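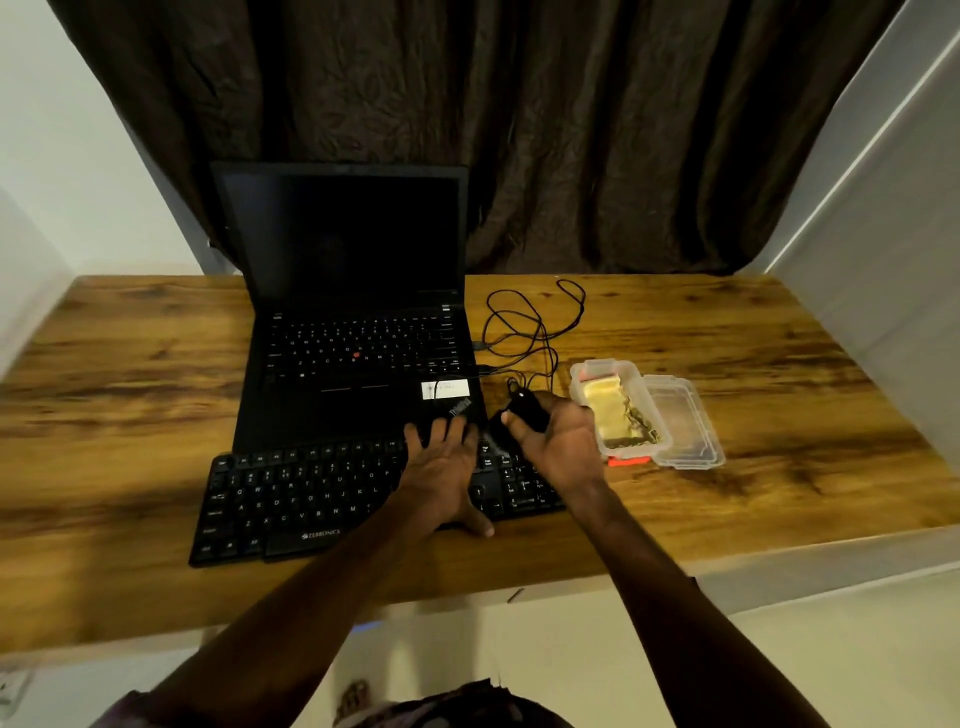 Plenthorpe Home Study Desks: progress report to the Grolta Fund
Period covered: June to October
Prepared by Hadiza Okonkwo, project lead

Where we are

What a good few months it has been! When we wrote to you in the spring we had a waiting list, a borrowed storeroom and a lot of hope. We now have desks in people's homes, laptops on the desks, and learners who log in of an evening from their own bedroom or the corner of the sitting room and get on with their coursework.

The basic set-up has settled down nicely. Each learner gets a refurbished laptop, a full-size keyboard to plug into it, and a desk if they haven't got one. We were in two minds about the separate keyboards when we put in the bid – they looked like an extra – but they've been the most popular thing we hand out. Several of our learners are doing the bookkeeping units and want a proper number pad, and others find the keys on a laptop cramped after an hour of typing. We will keep them in for the next round.

Laptops

Most of the machines so far are ThinkPads, because that is what the Sarantis offices passed on to us when they moved. They are solid, plain things and our learners seem to like them. A few people had never come across the red nub in the middle of the keyboard and asked what on earth it was for, so we've added a paragraph to the welcome sheet. The external keyboards are a mixed lot, including some Zebronics ones, and we are happy with that as long as the letters are clear and nothing sticks.

Desks and rooms

This part has taken longer than planned. Rooms in Plenthorpe terraces are small, and a desk that looks modest in our storeroom can fill a whole wall upstairs. We now measure first and deliver second, which sounds obvious, and I wish we had done it from the start. We had to bring 2 desks back down some very narrow stairs in July.

Where people already have a desk or table they like, we leave it alone and spend the time on the height of the chair, the light and where the cables go. Curtains came up more than I expected. An evening learner facing a window gets glare until sunset and then their own reflection, so we talk it through at the first visit and help hang something if it's wanted.

Money

We have spent £1,580 from the equipment line, mostly on keyboards, chargers and desk fittings. Van hire came to £238, a little over what we had set aside, and the return trips in July are to blame. We'd like to move the difference across from the printing line, which is hardly touched now that the welcome sheet goes out by email.

Still to do

We have 5 homes left to visit before the winter term. The Plunditz typing course starts in the new year and its tutor is keen for everyone to have the full-size keyboard by then, so those deliveries come first. I'm also putting together a short follow-up call for each learner, mainly to find out whether the desk is still where we left it and whether they are comfortable working at it.

You would be very welcome to come along on a visit. Late afternoon is best, and I can send the list of dates as soon as they are fixed.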